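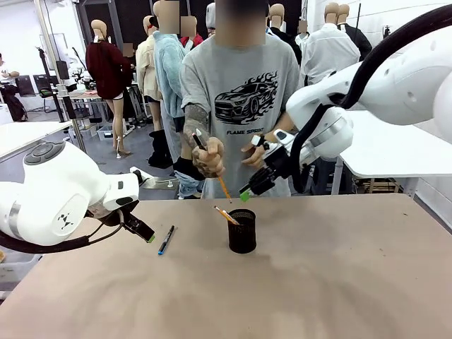 Mesh pen cup with two pencils, marker alongside

Home Office > Desk Accessories > Reviews

Print this page | E-mail to a friend

Staleo mesh pen cup: four months on
Reviewed by Danica Jelínek

I bought the Staleo in July to replace a mug with a chipped handle. It's a plain round cup in black metal mesh with a solid base, and it cost less than a decent sandwich. I wasn't expecting much from it.

The weight is better than I thought it would be. With 17 pens in mine it stays upright, even when they all lean the same way. Take most of them out and put a heavy pair of scissors on one side and it will tip, so keep the scissors in a drawer.

Pencils are fine as long as they go in point up. Put them in point down and the tips find the holes in the mesh and snap. My colleague Matěj Jireš lost three good ones like that in a week before he turned them round. Short pencils, the golf kind, disappear completely and you have to tip everything out to get them back.

Dust is the main complaint. It collects in the bottom corner where the mesh meets the base and a cloth won't reach it. I use an old toothbrush and warm water, then dry it straight away – the rim on my first one had a spot of rust after I left it on the draining board over a Saturday night. Staleo replaced it without any fuss.

The Zallow version is taller and has a divider, but it costs twice as much and the divider rattles.

Score: 4 out of 5

Filed under: desk tidies, storage, under a tenner

We use cookies to remember your settings. Accept | Manage cookies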